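The Gap

In May our club moved to the old drawing room on the second floor of Alside school, and we began to teach the gripper.

I was the youngest in the team, and my English was still slow, so they gave me the work without talking. I held the handle, I closed the fingers, I opened them. The counter on the laptop went from 1 to 30, then to 200. The others wrote the program and argued over it, and I listened with half of the words.

Our robot was called Lewis. It had to pick up a small thing, carry it and put it down, and at the contest in Cesholm it would have 2 minutes for this. I practiced until my hand did it alone, even at night, on the edge of the blanket.
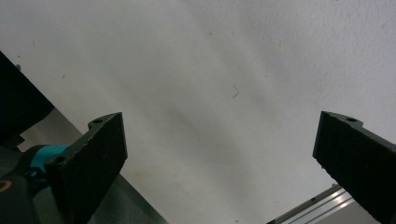
Page 21

The black fingers stood open, with white between them, and on the white there was one thin hair, bent like a hook. I did not know how long I had been looking at it.

"Are you recording?" asked our captain from the other table.

"Yes," I said.

"Recording what?"

I searched for the word. In my language we have one for the moment when the hand has already decided to take, but has not moved yet. I tried to say it in English and it came out as "the waiting".

He came over and watched the screen with me. I expected that he would delete it. He pulled a chair closer - it made a terrible noise on the floor - and sat down.

"Do it again," he said. "But slower this time."

So I moved the gripper back and began to count in my own language, quietly, and he waited for me to finish.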